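Why Does Wood Have Lines in It?

Look at a table, a door or an old wooden spoon. You will probably see lines running through the wood. Some are straight, some are wavy, and some curl around dark spots. The pattern they make is called the grain. No two pieces of wood have exactly the same one.

How a tree grows

A tree gets taller at the tips of its branches. It also gets fatter. Just under the bark is a very thin layer that makes new wood on its inner side and new bark on its outer side. Every year the tree adds another coat of wood all the way around the trunk, a bit like putting on one sweater over another.

In places with warm summers and cold winters, each coat has two parts. In spring there is plenty of water, and the tree grows fast. The wood it makes then is usually pale. Later in summer, growth slows down. The cells are smaller and have thicker walls, and the wood looks darker. In winter the tree rests.

One pale band and one dark band together make a growth ring. If you find a stump with 16 rings, that tree lived for 16 years. A wide ring often means a good year with lots of rain and sun. A narrow ring can mean a dry year, or that taller trees nearby were taking most of the light.

Some trees in hot, rainy parts of the world grow all year long. Their rings can be very hard to see.

From rings to lines

A growth ring is a circle on a stump, so why does a plank have lines? It depends on the direction of the cut.

A stump is cut straight across the trunk. A plank is cut along the trunk, from the bottom toward the top. Think of a rolled-up jelly cake. Slice it the usual way and you see a spiral. Cut it the long way and you see stripes. The cake is the same, but you are looking at it from a different side.

The saw can also go through the log in different places. A plank cut through the middle of the log usually has narrow, straight lines. One cut closer to the outside often has wide loops and pointed arches.
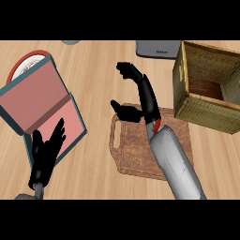 Long planks with soft grain lines.

What are knots?

A knot is a place where a branch used to join the trunk. As the trunk gets fatter, it grows around the bottom of the branch and covers it up. When the log is sawn, the buried part of the branch shows as a round or oval spot. The lines bend around it the way water in a stream bends around a rock.

Knots are hard, and they can make a plank weaker. Builders try not to put large ones where the wood has to carry a heavy load.

Why is some wood dark and some light?

Different kinds of tree make wood of different colors. Maple is pale. Walnut is brown. Cherry starts out pinkish and gets darker as light falls on it over the years.

Color can change inside a single tree, too. The outer wood, called sapwood, carries water up to the leaves. The wood in the center is called heartwood. It no longer carries water, and in many trees it is darker.

People also change the color of wood. They rub in oil or brush on stain, and this can make the grain easier to see.

Going with the grain

Wood is made of tiny tubes, and most of them run up and down the trunk. This is why a log splits easily along its length and is very hard to chop straight across. Carpenters sand wood in the same direction as the lines. Sanding across them leaves scratches that show.

Try it yourself

You can make a copy of the grain at home. You need 2 sheets of thin white paper and a crayon with the wrapper peeled off.

Find some rough, bare wood, such as an old fence board. Ask a grown-up if it is all right to use it, and check for splinters. Hold the paper flat against the wood and rub gently with the side of the crayon. The raised parts of the grain will show up as darker lines.

Do the second sheet on a tree stump if there is one near you. Put the rubbings side by side and see which one has the circles.

Words to know

Grain: the pattern and direction of the lines in wood.
Growth ring: the wood a tree adds in one year.
Heartwood: the older wood in the center of a trunk.
Knot: the mark left in wood by a branch.
Sapwood: the outer wood that carries water.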